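Changes to the meeting rooms at Zasance House

From July the ground floor meeting rooms can be booked by anyone who rents a desk or a studio in the building. Until now they went with the larger offices upstairs.
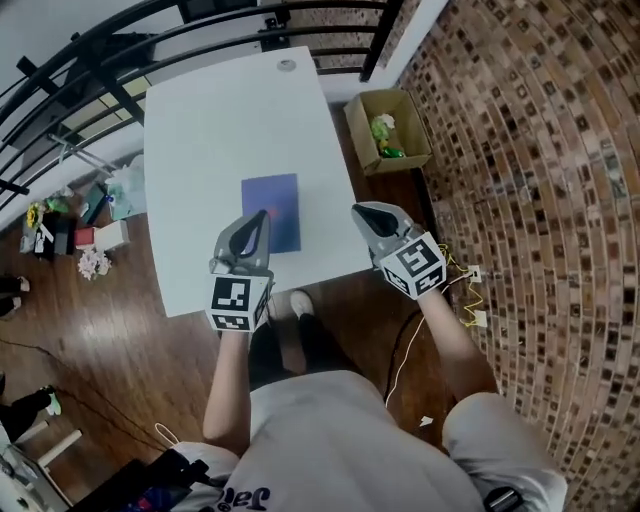 A white table with a cable hole near its far edge.

There are six rooms. Genau and Carretero are the two big ones and can be opened into each other when the partition is folded back. The other four are small, with no windows on the car park side. Cindine, the old post room, stays closed until the new carpet is down.

Bookings go through the front desk or the tenants' page. You can have a room for up to six hours a month at no charge. After that it is £80 for a half day in either of the big rooms. The small rooms stay free if they are empty on the day — ask at the desk before you go in, as the screens by the doors are slow to catch up.

With the partition open, the two big rooms hold 85 people standing. Seated numbers depend on the layout, and the desk has a sheet showing the three we can do. Please tell us which one you want by noon the day before. Tables should go back where they were, and chairs are stacked along the wall by the kitchen.

Tea and coffee are no longer included. The kitchen is open to everyone and you are welcome to bring food in, but hot food should stay in the big rooms. Several people have asked about evening use. The building is locked at 9pm and that will not change this year, so evening meetings need to finish by 8.30pm to leave time for clearing up.

Standing bookings made under the old arrangement will run until the end of September. If you have one and no longer need it, let the desk know so the slot can be released.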